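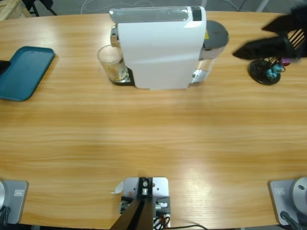 Home Kitchen Workshop Tips A–Z Contact

Keeping a two-arm coffee setup out of trouble

I have read a lot of advice on looking after table-mounted arms and most of it is padding. The Forsyth sheet wants the whole cell wiped down every 2 hours. I don't believe it. These are the jobs I still do.

Check the base plates first. Put a hex key on every screw and give it a light nudge – if one moves, do them all. The thread-locking goop they sell at Otholm made no difference that I could find.

Keep cables on your side of the table, flat, with some slack at each base. An arm that "needs calibrating" is often just an arm tugging on its own cord.

Clean the gripper fingers with a damp rag, then a dry one. Capsules are slick and coffee oil makes them worse. I was told to replace the finger pads every 700 picks. Mine went well past that.

Use a stand that holds capsules apart. A bowl is cheaper, and you will spend the savings on your evenings.

Park the arms before you fill the water tank, and switch them off at the wall. The software pause is fine until somebody leans on a key.

A glass cup lets you see if the last one was rinsed. It also breaks. Start with the grip force at 4 and go up one step at a time. I have never needed more than 6, whatever the Tendasau people say.

Mark the coffee machine's feet with tape. A machine that has crept over a little will spoil every pick you taught it, and no update fixes that.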